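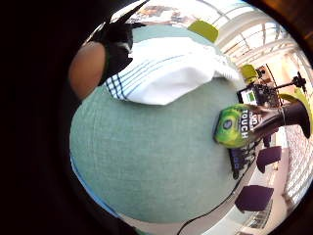 To: the sourdough list
Subject: Re: [crumb] Rye starter has given up on me

On Friday, Gunhild Lykkegaard wrote:

> I have fed this thing twice a day for a week and all it does is sit there
> with a gray puddle on top. Smells like nail polish. I used the Vurudel
> whole rye like the rest of you. My kitchen is cold in November but it was
> cold last November too and I had bread. Do I throw it out and start over?
> And is there any point in the fancy jar?

Gunhild,

Don't throw it out. I have thrown out four starters in my life and regretted three of them. The fourth had pink in it, and if yours has pink in it, or orange, or fur, stop reading and go wash your hands.

Gray puddle and nail polish means hungry. It is the starter equivalent of a teenager standing in front of an open fridge. Twice a day sounds like a lot of food, but you didn't say how much, and I have a suspicion. If you are keeping a big old jar of the stuff and giving it a spoonful of flour each time, you are running a soup kitchen with one bowl.

What I would do tonight: take 20 grams of the old stuff from the bottom, under the puddle. Give it 100 grams of rye and 100 grams of water, warm enough that you'd wash a baby in it. Stir. Put a rubber band at the level. Go to bed. Do not get up at 2 a.m. to look. I know you.

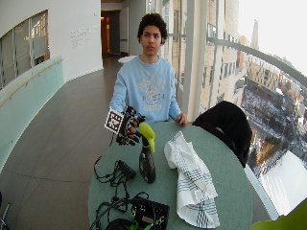 Posted to the list by Agnes Brekke, 9:40 p.m.

The cold is the other half of it. Last November you had the old stove, the one with the pilot light, and your starter lived on top of it like a cat. The new one is no warmer than a countertop. Mine goes in the oven with just the light on and a note taped to the door, because I once preheated to 450 with Amundsen inside. (Amundsen is the starter. Was. The current one is Amundsen the Second, raised from a dried smear I found on the lid.)

As for flour, I've gone off arguing about brands. I baked with Vurudel for two winters, then the store in Drallthorpe stopped carrying the big bags and I switched to whatever was on the bottom shelf. The bread did not notice. My husband claimed to notice, but he claimed it about a loaf from before the switch, so I have stopped consulting him.

I did ask around at the Drallthorpe bake sale about your gray puddle, and got the usual range. One man pours his off. One woman stirs hers back in and says it makes the bread taste like something. A third person wanted me to add pineapple juice, and I moved along to the jam table.
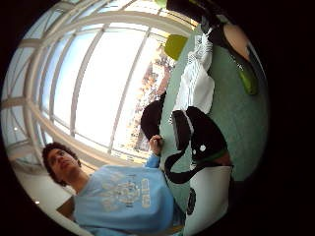 Gunhild wrote back off-list to say that she had been keeping the whole jar, all 800 grams of it, since throwing any away felt like a sin, and that she had been giving it two tablespoons a feeding. She also wanted it known that she only got up once, and it was 3, and she was getting a glass of water anyway.

She gave me leave to share that, so I'm sharing it. Eight hundred grams! That is a pet. Discard is hard on those of us raised by people who saved string, I know, but it makes perfectly good crackers. Roll it thin with salt and butter and bake until you're worried. My own recipe is somewhere in the archive, message 718 if the numbering still holds, under the subject line "heating oil," where a lot of our best baking advice ended up that year.
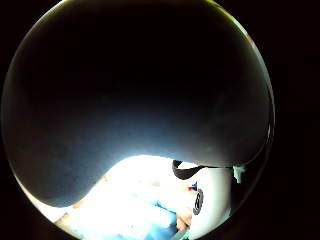
Now, the fancy jar. I own the Flonura, the one with the little vented lid and the marks up the side. It was a gift. It holds my buttons. The neck is too narrow for a spoon and any starter that dries on the shoulder of it will be there when they excavate the house. Use an old pickle jar with straight sides, lid set on loose, and put a plate under it in case you get what you're wishing for.

Give it four or five days of proper meals before you judge it. If it doubles between breakfast and supper, bake with it. If it climbs a little and quits, move it somewhere warmer and keep going. And write to the list this time, please, and not just to me. There are people here with opinions about rye who haven't had an outing since spring.

Agnes

P.S. Whoever borrowed my long proofing basket, I would like it back before the holidays. No questions. Leave it on the porch.

--
You are getting this because you signed up for [crumb] in daily mode.
This site uses cookies to remember your archive settings. Accept | Manage preferences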